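Apuntes de la sesión 3 – Orden doméstico y residuos pequeños
Taller de Lovgate, grupo de los miércoles

Empiezo por donde lo dejamos, que fue con prisas. Habíamos visto la cocina entera y me quedaba por contar lo que yo llamo el montoncito: todo eso que aparece en bolsillos, mochilas y cajones y acaba encima del primer mueble bajo que pilla uno. En mi casa es una banqueta. En la vuestra será una silla o el arcón de la entrada, me da igual, el método es el mismo.

Primera norma: el montón se junta antes de tirar nada. Ya sé que da pereza (y que apetece ir echando cosas a la bolsa según salen), pero si lo tenemos todo a la vista decidimos mucho mejor. Poned una tela debajo, que luego se sacude y listo. Y el cubo al lado, en el suelo, a mano. 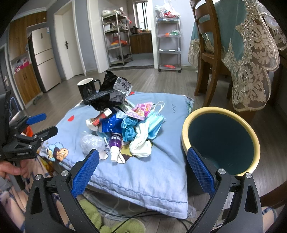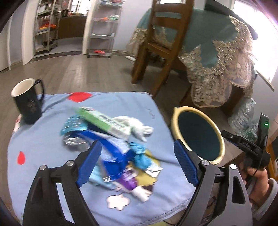 El montón sobre la tela azul: envoltorios, plástico arrugado y un botecito de etiqueta morada.

Segunda norma: se separa por material y no por tamaño. Con los envoltorios de aperitivos y galletas no hay mucho misterio, van con los envases. El film transparente, también. Las cajitas de cartón se abren, se mira que no quede nada dentro, se aplastan y van al papel. Parece una tontería, pero en el curso de Indton salieron de las cajitas dos pendientes y una llave, ¡una llave!

Las bolsas de envío merecen párrafo aparte. Antes de tirarlas, arrancad o tachad la etiqueta con vuestros datos – yo uso un rotulador gordo, del que traspasa. Las mascarillas y los pañuelos usados van al resto, siempre, y aquí no admito debate.

Los botecitos se vacían y se les pone el tapón otra vez. Si era de medicamento, a la farmacia. Y lo que no sepáis qué es, a un lado, sin agobiarse; se resuelve al final.

Tercera norma, la del reloj: 17 minutos. Es el tiempo que usamos en el cuaderno de Plostden (página 92, la tabla de abajo) y me gusta porque es raro y se recuerda. Cuando suena, se para, aunque quede algo encima. Las tazas vuelven a la cocina lo último, que si no nos quedamos allí fregando y adiós al montoncito.

Para la próxima sesión: haced un montón en casa, solo uno, y apuntad qué os costó decidir. Traed también la hoja de Nygård rellena por las dos caras. Nos ponemos con el cajón de los cables.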